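Comparing finger pads on hand-held grippers with small wrapped goods

This page sets out the method we use at Trestska to compare finger pads on hand-held grippers before the same fingers go onto an arm. It covers preparation, the pick trials, scoring and the usual faults. Allow half a day for two pad types. The procedure was first written up by Ľubica Halás for the Galow pad trials and has been revised twice, the last time in August.

It assumes two hand-held grippers of the same model, each with its own wrist camera, and an arm that accepts the same fingers. If you have only one gripper, run the pad types one after the other and skip step 6.

Why wrapped goods

Rigid blocks tell you very little about pads. Almost any pad will hold a block if the jaws are parallel and the force is adequate. A twist-wrapped sweet or a pillow bag behaves differently: the film slides over the contents, the outline changes under load, and the part the camera sees is often not the part that carries the weight. Differences between pads which vanish on blocks show up within the first few picks.

Wrapped goods are also cheap and easily replaced. Do not reuse an item once the wrapper has split or the contents have been crushed. It will grip more easily than a fresh one and flatter whichever pad is tested last.

What you need

Two hand-held grippers, same model and firmware
Two sets of finger pads, of which one is your reference set
An open cardboard box, shallow enough for the fingers to reach the floor of it without the palm touching the rim
Mixed wrapped sweets: small hard ones, bars, flat packets and clear bags
Thin work gloves for both operators
A force gauge or a kitchen scale with a flat pan
A fixed lamp
Recording software with a shared clock
Isopropyl alcohol and lint-free wipes

Step 1. Fit and clean the pads

Wipe both finger faces before fitting. Press each pad down from the base towards the tip so that no air is trapped beneath it. With ridged pads, check that the ridges run the same way on both fingers. A pair fitted with the ridges crossed will hold bars well and drop flat packets, and the results will look like a fault in the pad.

Leave adhesive-backed pads for an hour before loading them. Screw-on pads may be used at once, but retighten the screws after the first ten minutes of work.

Step 2. Check jaw travel

Open the jaws fully and close them onto nothing. The pads should meet along their whole length. If they touch at the tip first, small items will be squeezed backwards into the throat of the gripper. If they touch at the base first, thin items will not be held at all.

Read the encoder value at both ends of travel and write it down. Repeat after every pad change, as pad thickness shifts the closed position. On our units the thicker Lashari pads move the closed reading far enough that the recording software reports a grasp with nothing between the fingers. Reset the zero or you will log false picks.

Step 3. Check the closing force

Hold the gauge between the pads at mid-length and squeeze the handle to the stop. Take three readings and keep the middle one. The two grippers should agree to within a tenth. If they do not, look at the pivots before adjusting the spring: a pivot bolt done up too hard is the more common cause.

Both operators should then practise closing to the same light force without looking at the gauge. This takes longer than expected. Danica Halás has her operators do it with a scale under the item, pressing until the figure settles, then repeating blind.

Step 4. Set the lighting and the exposure

Place the lamp where it will stay for the whole trial. A ring light is convenient, but it should stand well away from the box. Clear film throws back hard reflections, and a camera on automatic exposure will darken the goods whenever the lamp enters its view. Lock exposure and white balance on both cameras with the box in view and the lamp on.

Work either wholly in daylight or wholly after dark. A trial which starts at four in the afternoon and ends at seven in winter has two lighting conditions in it, and you will not be able to separate them later.

Step 5. Load the box

Put the box on a floor or table which does not let it slide. Carpet serves well. Fold the flaps outward and flat. Tip the goods in and leave them as they fall - do not arrange them. Arranged goods present their best faces upward, and the operators will pick faster than any arm could.

Use at least one item of each type in every load. Keep a list of what went in so that misses can be matched to an item type afterwards.

Step 6. Run the picks with both grippers

Each operator takes one item at a time, lifts it clear of the box, holds it still for two seconds, and sets it down outside. Swap pad sets between operators at the halfway point. The swap matters more than the number of picks, as one operator is nearly always steadier than the other.

Small twist-wrapped items should be taken by the body and never by the twisted or serrated end. Bars may be taken near one end, which loads the pads in rotation and is a useful test in its own right. Keep the camera cable on the outside of the wrist and slack, so that it does not pull the gripper round as the arm is raised.
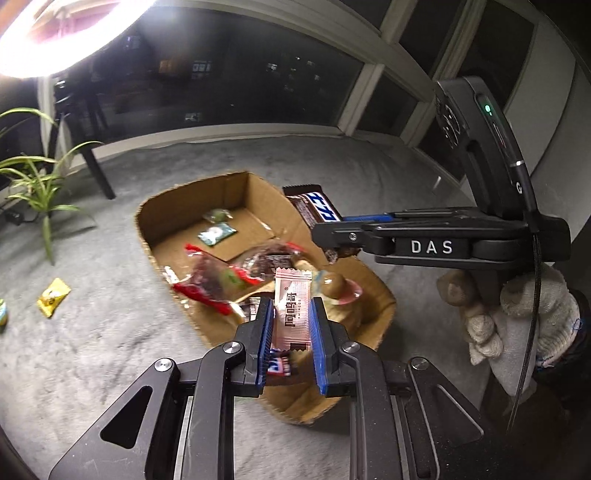
Watch for double picks. Two small sweets caught between the fingers will often be lifted together, and the lower one may be hidden from the wrist camera by the upper. Score this as a double, separately from a clean pick and from a miss. On an arm a double pick is a fault with its own remedy, usually a narrower approach or a shallower descent.

Step 7. Score the trial

Use four outcomes: clean, double, slip and miss. A slip is any visible movement of the item against the pad during the two-second hold, even if the item is not dropped. Score from the recording, and have someone other than the operator do it. Oldřich Charvát scores ours at half speed, which catches slips that pass unnoticed in real time.

Our last full comparison ran to 935 picks, of which 570 were made with ridged pads and the remainder with the smooth Pemau reference set. We would not draw a conclusion from fewer than 80 picks for each item type. Below that, one awkward bag can decide the result.

Report the figures by item type and do not merge them. A pad that does well on bars and badly on flat packets will come out level with an ordinary one once merged.

Step 8. Repeat on the arm

Move the better pad set to the arm and repeat the same loads at low speed. Match the closing force from step 3. Expect the clean rate to fall, as the operator's wrist had been correcting for tilt throughout and the arm will not do so unless told to. What should carry over is the order of the pads. If the order reverses, check first that the arm's fingers are parallel under load.

Common faults

Pads pick up sugar or cocoa dust. Grip falls off gradually and looks like wear. Clean both sets after every 10 loads, whether or not they look dirty.

Gripper pose drifts during recording. Tracking from a wrist camera needs fixed detail in view. Bare walls and dark windows give it little to work with. Turn the operators so that the cameras see furniture, plants or anything else with texture which stays put.

The two recordings do not line up. Close both grippers together three times at the start of each run and use the encoder traces to align them. Kulap Kamolrat has a short script for this in the shared folder.

Gloves catch in the handle linkage. Use a close-fitting knit glove and turn the cuff back if it is loose.

Bags burst. Reduce the force before changing the pad. If a bag bursts at the lowest force that will lift it, record the item as unsuitable for that finger shape and carry on with the others.

Questions about the arm settings go to Oldřich Gajdoš. Please include the encoder readings from step 2 with any result you send.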